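Drainage notes, part two: the trench behind the garage

January 9, 2023

The first attempt at this drain was dug by whoever owned the place before me, and it had no fall at all. I checked it with a string line and a level before filling it in. The pipe was lower in the middle than at either end, so silt had settled in the dip and the far half carried nothing.

The new run goes from the back corner of the garage to the ditch along the east boundary. I had Iqra Arain look at the route before I rented anything. She does site layout for Piltmont and owns a proper laser level. My own method was a clear hose filled with water, and the two sets of readings matched closely enough that I would use the hose again on a run this short.
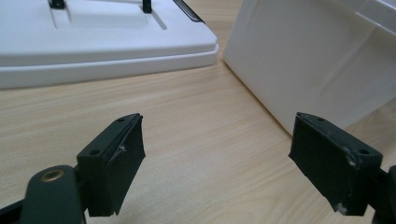 The fall I settled on is 1 in 100. Steeper would have put the outlet below the bottom of the ditch, and flatter left no room for error in the bedding. Perforated pipe, 4 inch, holes facing down. People argue about the holes. With the holes down, water enters once it has risen to the underside of the pipe, so the stone below never has to fill any higher than that.

Digging

I called in the utility locate in April and then did nothing for so long that the marks expired, so it had to be done again. The second visit put the gas line in the same place as the first. I hand dug across it and used the machine for the rest.

The trench is 30 inches deep at the ditch end and a little shallower at the garage. The top foot is loam with a lot of brick in it. Under that is a stiff gray clay that holds a vertical face well when dry and slumps after one night of rain. I kept the spoil well back from the edge and opened only as much trench as I could bed and cover the same day. This made the job slow. The one time I ignored it, I spent the next morning digging out the same section.

Bedding and backfill

Fabric first, with enough width left over on both sides to fold across the top. Then washed stone, raked to grade and tamped by hand, then pipe, then more stone. I checked grade at every joint. The supplier, Gatitz, delivered one load with far too many fines in it. They swapped it without argument, but it had already been tipped on the driveway and I had to load it back out with a shovel.

The bill for stone, pipe, fabric and two machine rentals came to $1,703. The one quote I got, from Shaikh, was higher and did not include hauling the spoil. I still have the spoil.

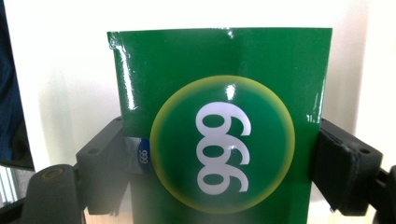 What is left to do

The outlet needs a rodent screen and some larger rock under it to stop the bank from washing out. The cleanout at the garage end is in but has only a temporary cap. I also want to tie in the downspout on that side with a separate solid pipe, so that roof water does not go through the perforated section. Natália Beneš, two lots down, ran hers into the same line and has had to flush it twice.

The topsoil over the trench is mounded and will settle. I plan to leave it alone until spring and then seed it.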